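Search this site
Type and press enter
Clear

We use cookies to remember your settings and to see which talks get read. Accept all / Only the needed ones

Speaker notes: Two Hundred Goes at One Small Thing
February meet-up, afternoon slot, starts at 2.30

Before starting: laptop on mains power, clicker in left pocket, water. Slide 1 stays up while people find seats.

SLIDE 1. Title

Hello and thank you for having me! I work on the Majali project at Vetard, and my job is gathering the examples a robot arm learns from. I love this work and I get very few chances to talk about it for a whole half hour, so please wave at me if I speed up.

Ask for hands: who has taught somebody to drive? Or to tie a shoelace? Keep the hands in mind for later.

SLIDE 2. What an example is

One example is one go at a job, start to finish. A person steers the arm, the camera at the wrist records, and the position of every joint is saved alongside the pictures. The learning system gets both together: what the arm saw, and what the person did next.

Say slowly: the system never gets a rule like "hold it by the sides". It gets lots of goes by people who hold it by the sides (and a few by people who don't, we'll come to those).

SLIDE 3. The wrist view

Leave this one up for a good while. Let people look before talking.

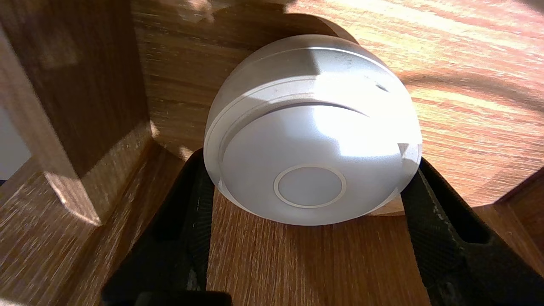

Page last changed: February, 4.10 pm

The first thing I want them to notice is how much white on white there is. The round thing is pale, the little button on its face is the same pale colour, and all that sets the button off is a thin ring a shade darker. Then the sun comes in and washes out a good part of the top. A person copes with that without thinking. A learning system has to meet it again and again, in hard sun and in dull light, before it stops being thrown by it.

Second thing: the two black fingers, one on each side. From the wrist you see the grip itself, which a camera across the room would miss half the time. I get very excited about this. Point at the right-hand finger where it meets the rim.

Third, if there's time: the wood. Grain, knots, a band of shadow. All of that goes into the example as well, whether we want it or not, so we change the furniture and the time of day as often as we can.

SLIDE 4. How many, and how different

For each object we gather 200 goes. When we started on Majali, our first 200 were all done on one table after lunch, by two people, and the arm learned that table beautifully. We moved it to the next room and it reached for a patch of light on a shelf. (Pause. People usually laugh, let them.)

So now every set is split over seven places. Same object, same count, far better results on our own tests. The Nenden set was the first one done this way and I still go back and watch it for pleasure.

SLIDE 5. The bad goes

Please keep your bad goes! Slips, drops, grabs that close on air. We used to delete them at the end of the day. These days they're kept and marked, and the person steering carries on and puts things right where they can. Those recoveries are gold. A system that has only met perfect goes has no idea what to do once it's a finger's width off.

What we mark:
- where the grip went wrong
- whether the person fixed it
- anything odd about the light

Don't read the list out, just talk to it.

SLIDE 6. Looking after the people

Steering an arm is tiring in a way that's hard to explain until you've done it. Shoulders first, then eyes. We swap over often, and tired goes look tired: slow, wobbly, lots of little corrections. The system copies the wobble faithfully.

Come back to the hands question. You can't teach someone to tie a lace while yawning at them either.

SLIDE 7. What's next

Cavov is the new set, all small round and flat things that like to roll away. Smooth sides, low edges, not much to hold. I can't wait. Mention that the labelling guide can be had by asking, and that we'd love to swap notes with anyone gathering examples at home or in a school workshop.

Questions. If it goes quiet, start with the one I always get: "couldn't you do all this in a simulator?" Answer: some of it, yes, and we do, but sunlight on white plastic is still something I'd go and record for real.

If we run over, drop slide 6 and go straight to Cavov.

Contact | Copyright Vetard | Back to top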